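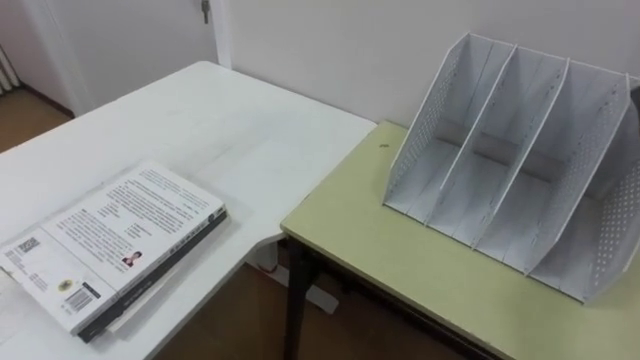 How often does the book-filing cell need to be set up again from scratch?

Only when one of the tables, the organizer or the robot's base has been moved. For an ordinary start you can skip to "Daily start" near the end of this page and be running in a few minutes.

The rest of the page covers a full setup of the cell at Wokemeck. It has one Tamen mobile unit with two arms, a Brernus parallel gripper on each wrist and a camera in the head. The job is simple to state: pick books from a stack on the white table, turn, and stand them in the slots of the file organizer on the green table. Safavi is the software on the cell computer. It holds the taught poses, the table heights and the run log.

## Before you start

You need:

- the white table and the lower green table
- the white four-slot file organizer
- the test books (at least one paperback and one hardcover)
- a tape measure and a small spirit level
- low-tack tape and a soft pencil
- a dry cloth
- the printed calibration board
- the pendant, charged

Put the Tamen in its parked pose with the arms folded and the base brake on. Switch the arms off at the pendant before you move furniture. Leave the head camera powered, as it takes a while to warm up and the exposure drifts until it has.

## 1. Place the tables

Stand the two tables against the wall so that their tops form an L, with the robot's parking spot facing the inside corner. The white table is on the robot's left and the green one on its right. The green top sits slightly lower. Leave it that way. Safavi stores a separate height for each surface, and the filing motion was worked out with the organizer on the lower one.

Check that the base of the white table isn't standing in the path of the Tamen's front wheels. The foot rail is low and the bumper doesn't always feel it. Drive the base in by hand at the slowest speed the first time and watch the rail, the near leg of the green table and the wheels together.

Level both tops. Lay the spirit level along the long edge, then across. A slight slope can be corrected in software, but a table that rocks can't. If it rocks, fix the foot before going further.

When the tables are right, mark the feet on the floor with tape. Write the setup letter on one piece so that old marks can be told from new ones later.

## 2. Wipe the surfaces

Wipe both tops with the dry cloth, all the way into the back corners. Smudges on the white table show up in the depth image as shallow dents when the light is low. Crumbs along the wall do less harm, but if one gets under the organizer the whole unit stands crooked and the slots no longer line up.

Don't use polish or spray cleaner. The organizer slides on a polished top and you'll be back here by the afternoon.

## 3. Set the organizer

Stand the organizer on the green table with the open slots up and facing the robot. The tall rear edges go toward the wall. Leave a hand's width behind it for the fingers to clear on the way out.

The outer panels have rows of small holes and the inner dividers are solid. This matters for the camera. Safavi finds the organizer by the two perforated panels first and then works out the dividers between them, so both outer panels have to be in view from the parked head pose. If something stands in front of either one, move it.

The dividers slope, so the books go in at the same slope. Don't try to teach a straight vertical drop. It works for thin paperbacks and then jams on the first hardcover.

Mark the organizer's base on the tabletop with the pencil. Tape will do too, but tape on the green top sometimes gets read as an edge.

## 4. Calibrate the head camera

1. Lay the calibration board flat on the white table, near the middle.
2. In Safavi, open Cell > Head camera > Surface A and press Capture.
3. Turn the board a quarter turn and capture again.
4. Move the board to the green table, in the space beside the organizer, and repeat the two captures under Surface B.
5. Press Solve and wait for the result.

The result is a single error value in millimeters for each surface. Anything under 2 is fine. Between 2 and 3 you can run paperbacks, but the slot entry will be rough. Over 3, do the captures again. If it's still over 3, check that the camera mount is tight before blaming the board.

Both tops should be reported at different heights, green lower than white. If Safavi shows them at the same height, you captured the same surface twice. Clear both and start the step over.

## 5. Teach the pick area

Put a stack of two books on the near part of the white table. Set it at an angle, as people will. A stack squared up to the edge gives a very clean first pick and tells you little about the next one.

Put the paperback on top and the darker hardcover or second book under it. The two covers should differ in brightness. The detector separates books by the step in height and by the change in tone along the edge, and it has trouble with two white covers of the same size.

Place the top book face down for the first test. The back cover usually has small text, a barcode and sometimes a photo on it, and all of that gives the camera something to track. The setting under Pick > Cover side should be "Either". It has been found set to "Front" more than once after an update, and then the cell ignores face-down books and reports an empty table.

Draw the pick area in Safavi with the rectangle tool. Keep it inside the tabletop on all sides. Shadows are a nuisance here: a stack throws a soft shadow onto the white surface and the rectangle preview sometimes includes it as part of the book. If it does, raise the value for Shadow reject by one step and look again. Don't raise it further than you need to, or dark spines start to disappear along with the shadow.

## 6. Set the grippers

The Brernus grippers have a force scale from 1 to 100.

| Book | Force | Finger opening |
|---|---|---|
| Thin paperback | 8 | narrow |
| Thick paperback | 8 | wide |
| Hardcover | 30 | wide |

Flat books can't be pinched from above, so the left arm slides the top book toward the near edge of the white table until it overhangs. The right arm then grips the overhang, thumb side up, and lifts. With a stack, the slide must move the top book only. Watch the lower one during the first test. If it travels along with the top one, lower the left arm's press force.

Check the finger pads while you're here. They should be clean and a bit tacky. Shiny pads need replacing – two screws each, and the new pad goes on with the notch toward the wrist.

## 7. Teach the slots

Start with all four slots empty. Put the right arm in hand-guide mode with a paperback in the gripper, spine down.

1. Guide the book to a point above the leftmost slot, tilted to match the divider.
2. Save this as Slot 1 Above.
3. Lower it along the slope until the spine touches the base.
4. Back off by 2 mm and save as Slot 1 Place.
5. Open the gripper and guide the arm straight back along the same slope. Save as Slot 1 Clear.

The slots are equal, so you only need to teach the first and the last. Safavi fills in the two between them. Look at the preview before you accept it. The upper corners of the panels step across the view in a row, and the four target lines should fall between them at even distances. If one line lands on a corner, the last slot was taught with the book touching the outer panel. Redo that one.

Those upper corners are also what the gripper hits when something is off. Set the travel height well above them and keep it there, even if the cycle gets a little slower.

## 8. First run

Set the speed to 8 percent and keep a hand on the pendant. Run one book into each slot, reloading the stack as you go. Watch for these:

**Book stops halfway into the slot.** The tilt is wrong. Reteach Above and Place for slot 1 and the last slot.

**Organizer shifts when the book goes in.** The place point is too low. Raise it a little, put the organizer back on its pencil mark and repeat.

**Book leans out after release.** Usually a very thin paperback. The arm has opened too early, so add a short pause before Open.

**Safavi reports "organizer not found".** One of the perforated panels is hidden or in strong shadow. Check the light, then check for objects near the wall on the far side.

**Door opens and the run stops.** The head camera sees the door beyond the white table, and a person coming through it triggers the hold. Let them pass and press Resume. Don't mask the door out of the view.

When all four slots have gone in cleanly, raise the speed in steps. We run at 100 percent for the turn between tables and much slower for the last part of the slot entry.

## Daily start

- Wipe both tops.
- Check the table feet against the floor tape and the organizer against the pencil mark.
- Look at the finger pads.
- Turn on the head camera, wait for the ready light, then turn on the arms.
- Run Safavi > Check cell. It looks for both surfaces and the organizer and moves nothing.
- File one paperback at low speed before starting the day's run.

If Check cell fails on a surface height, somebody has probably moved a table. Put it back on its tape and check again before you recalibrate. If it fails on the organizer only, reset it on the mark and skip straight to section 7 if the slots still don't line up.

Save the setup in Safavi under a new letter after any change to the poses, and write the same letter on the floor tape. Old setups can stay in the list.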